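Fernance Rentals - Turnover and Fire Safety Checklist
Property: Milton house, upper unit
Walked by: Laurier Chisholm
July, started 11 am

OK = fine, FIX = needs work before next guest, WATCH = look again next time

ENTRY AND STAIRS
Front door closes and latches - OK. Deadbolt stiff, used graphite, better.
Porch light - OK
Handrail tight - FIX. Bottom bracket pulls out of the wall if you lean on it. Longer screws, or find the stud this time.
Stair treads - OK. Third one squeaks, always has.
House number readable from street - WATCH, the hedge again.

SMOKE AND CO ALARMS
Hall alarm tested - OK, loud
Bedroom 1 - OK
Bedroom 2 - FIX. Chirping. Put in a new battery and it still chirped, so check the date on the back and replace the whole unit.
CO alarm outside bedrooms - OK
Told Gestness we want the same model all through. No answer yet.

KITCHEN
Extinguisher in green, pin in, tag current - OK
Range hood filter - FIX, greasy. Soak it or swap it.
Outlet by sink trips and resets - OK
Fridge seal - OK
Anything stored on top of stove - NO, good
Toaster cord - WATCH. Kinked near the plug, not cracked. If it gets worse toss it, they're cheap.
Under sink - dry. Shutoff turns.

LIVING ROOM
TV mount - OK, pulled down on it fairly hard, no movement. Nothing hung off it please, last winter someone had a garland on there.
Brick - WATCH. Ran a hand over the joints, one spot is sandy low down. Not urgent. Mason quoted $600 minimum to come out so lets save up a few things for him.
Chimney sweep reciept in binder - FIX, not there. Call Nava and get a copy.
Damper opens and closes - OK
Space heater - there is one in the closet, 1,000 watt setting works, tip switch works. Card says not to use an extension cord. Leave the card taped on.
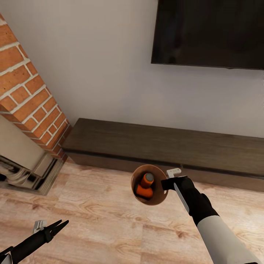
Living room, brick and wall-mounted TV.

Carry on from here after lunch, ran out of time on the back half. Picked up again at 2.

BEDROOMS
Windows open all the way and stay up - bedroom 1 OK, bedroom 2 FIX, sash drops. Dangerous for fingers. Do this one first. Stick is in it for now.
Blind cords tied up high - OK both
Lamp cords not under rugs - OK now, moved one
Dresser strapped to wall - OK bedroom 1. Bedroom 2 strap is there but not hooked, hooked it.

BATH
Water temp at tap - WATCH, hotter than I like. Turned heater down a notch, recheck.
Grab bar - OK
Fan - works, noisy
Mat has suction cups left - FIX, no. New mat.

UTILITY CLOSET
Panel clear, door opens fully - FIX. Vacuum and two boxes in front of it. Moved them, but they will be back. Needs a sign.
Breakers labeled - mostly. One says "misc".
Dryer vent cleaned - OK, got a good handful out
Water heater strapped, no drips - OK

TO BUY
Alarm, bath mat, hood filter, long screws, sash cord. $179 at the store if the alarm is the good one. Keep the slip.

Re-walk after sash and handrail are done, dont release the unit to bookings till then. Rest can go on the regular list.
L.C.

Fernance Rentals | Contact the office | Copyright Fernance Rentals, all rights reserved | Back to top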